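Home > Workshop and Desk > Cables, Chargers and Small Gear

Keeping a Workbench Desk in Order

By Hilkka Kallio
Last updated 12 May 2019

These notes cover a desk that does two jobs: phones and cables on it most of the day, small repairs and plastic parts the rest of the time. Mine is a plain wooden table pushed up against the wall. If you have a proper bench with drawers, skip to the part on cables.

Start with the power strip

Get the strip off the floor. A strip on the floor collects dust, gets kicked, and ends up under a bag. Screw it or hang it on the side panel of the table or the nearest shelf, upright, with the sockets facing where your hand naturally reaches.

Most strips have two keyhole slots on the back. To mark the holes:

Lay a strip of masking tape along the back of the power strip, over both slots.
Push a pencil through the round part of each slot to mark the tape.
Peel off the tape, stick it on the panel, and check it with a level.
Drill through the marks with a small bit. Stop well short of the panel thickness.
Drive the screws until the heads stand just proud, then hang the strip.

Unplug it first. Wait until the screws are in and the strip is sitting firmly before you plug anything back in. If the strip has no slots, heavy-duty adhesive strips will hold it, but wipe the wood with rubbing alcohol and let it dry before sticking. Stick-on mounts do badly on rough or oiled wood.

Put the plug you pull most often at the top. Leave the lower sockets for things that stay in.

Cables

Leave some slack at the plug. A cable pulled tight at the plug will fail there before it fails anywhere else. A loose loop the width of your hand is plenty.

Run long cables down the panel and fix them with clips every foot or so. I use the Jetico stick-on clips, the small size, and they have stayed up since August. The wide ones let thin cables slide out.

Label both ends. Write on the tape before you wrap it. Use the name of the device and leave out the word "charger," which will be on every label by the time you finish.

Do not run a cable where it has to bend sharply under a board edge. If there is a gap at the bottom of the back board, route the cable through the gap and keep bags away from it.

Phones on the desk

Give the phone one spot and keep it there. On a wooden tabletop a phone left flat picks up grit underneath, and the grit scratches both the phone and the finish. A stand is better. A scrap of cork or felt under it is good enough.

Take it off the charger when it is full. Long hours at full charge in a warm place are hard on a battery. If the phone has a setting to stop charging early, turn it on.

To clean the screen, switch it off, dampen a microfiber cloth with plain water, and wipe from top to bottom. Do not spray anything on the phone itself. Window cleaner takes the coating off.

If you have two phones that look alike, put a small label on the bottom of each one.

On the desk: a phone, the power strip, and a blue plastic strip

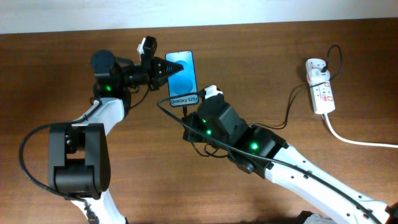
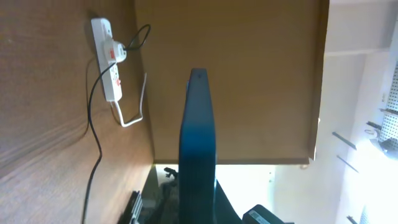
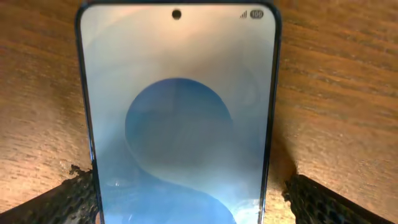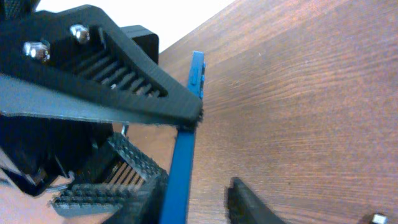
Small plastic parts

Long thin plastic pieces are the hardest things to store. They snap if they are stood in a jar with heavier tools, and they take a bend if they are left leaning in the sun. Lay them flat in a shallow tray. A cutlery tray works, and so does the lid of a shoe box.

Pieces with small tabs or notches along one edge should go in with the tabs all facing the same way. Otherwise they catch on each other and you pull out four when you wanted one. Pick them up by the smooth edge, near the middle.

If a plastic strip has already taken a bend, soak it in warm tap water for a few minutes, press it flat between two boards, and leave it overnight with a weight on top. Boiling water will ruin some plastics. Try an offcut first if you have one.

Bags and soft things

Everyone puts the bag under the desk. Fine, but give it a hook. A bag on the floor ends up against the wall where the cables come down, and then someone drags it out in a hurry. I have one hook on the left leg of the table and that is all it needs.

Thin flat items such as folders, mats, and sleeves can stand on edge against the side panel if something holds them up. A single metal bookend screwed to the floor of the shelf will do. Leave a finger's width between them and the power strip so heat can get out.

Looking after the tabletop

Dust first with a dry cloth. Then wipe with a barely damp one, going with the grain. Dry it right away.

For light scratches on a reddish or brown finish, rub in a matching wax stick and buff it off. I had a Lulov stick that was too red and a Gosselin one that was close enough once it dried. Test on the underside.

For a white ring from a cup, lay a dry cotton cloth over the ring and pass a warm iron over it for a few seconds at a time, no steam. Lift the cloth and look after every pass. If the ring has not faded after 6 passes, stop, and leave it for a day before trying again.

Glue drips come off with a plastic scraper once they are hard. An old store card is thin enough. Metal scrapers leave a mark even when you are careful.

If you do a lot of small work, lay a cutting mat over the part you use most and move it when you dust. Sun fades the wood around the mat, so a mat that never moves will leave its outline.

Reader notes

For sanding out deeper scratches, start at 100 grit only if the scratch catches a fingernail. Anything lighter can begin at a much finer grade.

A reader asked whether the Golusus cable box is worth buying. It is a decent box, but a strip mounted on the panel does not need one, and the box makes it harder to reach the plugs. Keep it for a strip that has to stay on the floor.

Another asked what to do when the adhesive clips leave residue on the panel. Warm it with a hair dryer, roll it off with your thumb, and finish with a drop of cooking oil on a cloth. Wipe the oil off well or the next clip will not stick.

See also: Sorting a Drawer of Old Chargers; Storing Rulers and Straightedges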